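Bus Service and Family Travel Arrangements for the Coming School Year

The Board of Trustees of Bautista Lutheran School has approved a revised plan for student transportation, to take effect at the start of the coming school year. The plan was adopted at the April meeting following a review of ridership, route lengths and the cost of the present contract. Families who use the bus, or who expect to use it for the first time, are asked to read the following information carefully and to return the registration form by the date printed on it.

The school enrolls children from a wide rural area, and bus service has been part of its work from the beginning. At present, 166 students ride the bus on at least one day of the week. Many of these students live in or near Prustberg, where there is no Lutheran school and where the nearest stop on the current route is a considerable distance from most homes. The review heard from parents whose children board before sunrise in the winter months and who asked whether the morning run could be shortened. It also heard from families at the southern end of the district who are content with the present schedule and hoped that it would be left alone.

Under the new plan, the single long route through Prustberg and Graritness will be divided in two. One bus will serve Prustberg and the farms to the north. A second will serve Graritness and the county road stops. The longest scheduled ride on either route will be 62 minutes. The southern route will keep its present stops and times, with one exception: the stop at the grain cooperative will move to the parking lot of Trinity Church, where children may wait under the covered entrance.

Each bus will carry a monitor in addition to the driver during the morning run. Monitors will be members of the school staff and will hold current first aid certification. Students in kindergarten and first grade will be seated in the front rows and will be released in the afternoon only to a parent, a guardian or another adult whose name has been given to the office in writing. Older brothers and sisters may be named on the form if they are in seventh grade or above.

Transportation Fees

The annual transportation fee will be $600 for the first child in a family. A reduced fee applies to the second child, and no fee is charged for the third and any further children. The fee may be paid in full with the August tuition statement or in five equal installments. Families who ride in the morning only, or in the afternoon only, will be charged half the annual amount.

The school does not wish the cost of the bus to stand in the way of any child's enrollment. Families who receive tuition assistance will have the same percentage of assistance applied to the transportation fee without a separate application. Other families whose circumstances have changed during the year may write in confidence to the principal, Mrs. Consuelo Aguirre. Requests will be answered in writing before the fee is due.

Registration

A registration form is required for every student who will ride the bus, including those who ride now. Stops are assigned from the forms received, and a stop with no registered riders will be removed from the route before the year begins. Parents who share custody and need two stops should complete one form for each address. Late forms will be accepted as long as seats are available, but the school cannot promise a new stop after the routes have been published.

Route maps and stop times will be mailed to registered families in August. They will also be posted outside the school office and on the parent page of the school website.

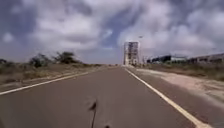
A straight stretch of two-lane road.

Weather and Delays

When roads are unsafe, the principal will decide by 5:30 in the morning whether the buses will run. Notice will be sent by text message and by recorded telephone call. If the school opens late, both northern buses will run on the same delay as the school day. If the buses are canceled but the building is open, absences of bus students will be excused, and teachers will provide the work that was missed. Parents remain free to keep a child at home if they judge that their own road is not safe to travel.

Conduct on the Bus

The expectations described in the family handbook apply on the bus as they do in the classroom. Students are to remain seated, to speak courteously to the driver and to one another, and to keep the aisle clear of bags and instruments. Morning prayer will be led by the monitor after the last stop. A first report of poor conduct will be discussed with the student and sent home for a parent's signature. Repeated reports may lead to loss of bus privileges for a period set by the principal.

Questions about stops and times should be directed to Ms. Naledi Jacobs, transportation coordinator, at the school office between 8:00 a.m. and 3:30 p.m. on school days. Ms. Jacobs will also be present in the fellowship hall after the late service on Sunday to help families complete the form. Paper copies will be available there in English and Spanish.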